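The long way round a small house

When my aunt left me her cottage in Cescombe, I promised the family I'd have it cleared by May. It had stood full for 20 years, and I do mean full – jam jars, curtain hooks, seed packets folded into other seed packets.

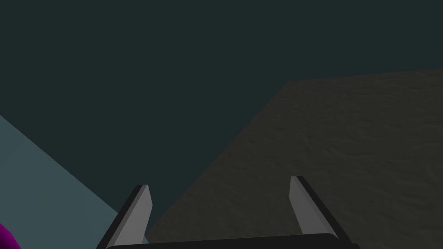
Slow work, one thing at a time.

I began with the kitchen drawers, which was a mistake, as every drawer held a letter and every letter wanted a cup of tea. By the end of the first evening I had filled two bags and read 12 years of Christmas news from Dornside.

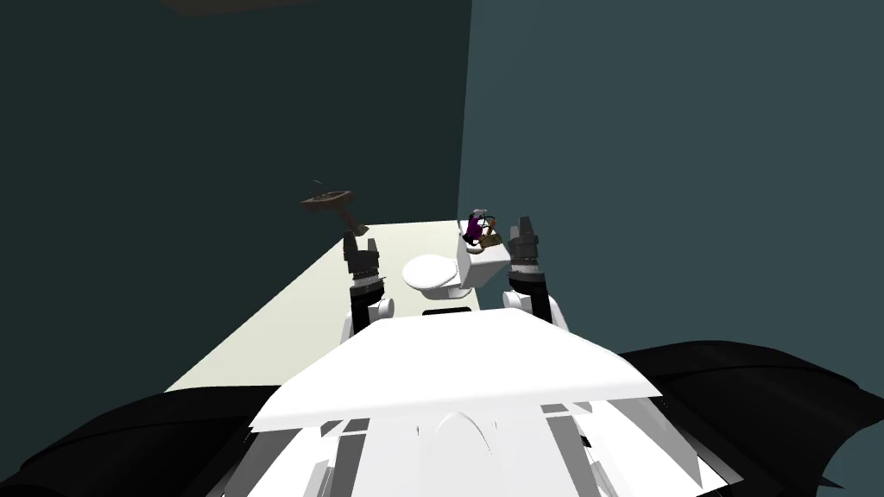
Start with the room you care for least, wrote a reader called Cunano when I grumbled about it in my column, and leave the letters till the very end.
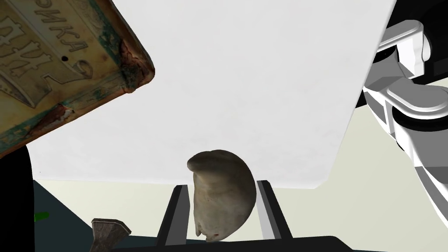
My aunt kept her papers by feeling and hardly ever by date, so the gas bills lived with the birthday cards. I grew rather fond of it. Old tins are the worst for holding you up, I find, especially one with raised Cyrillic lettering and rust creeping round its edges – you simply have to stop and wonder who first prised it open.

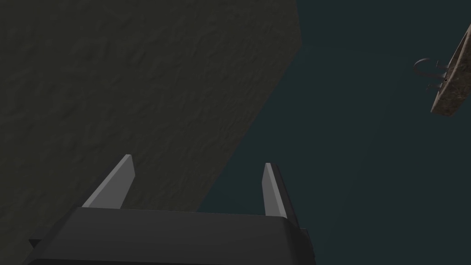
Lucero thought I should keep two boxes and let the rest go with a light heart. I've kept nine so far, and there's still the loft.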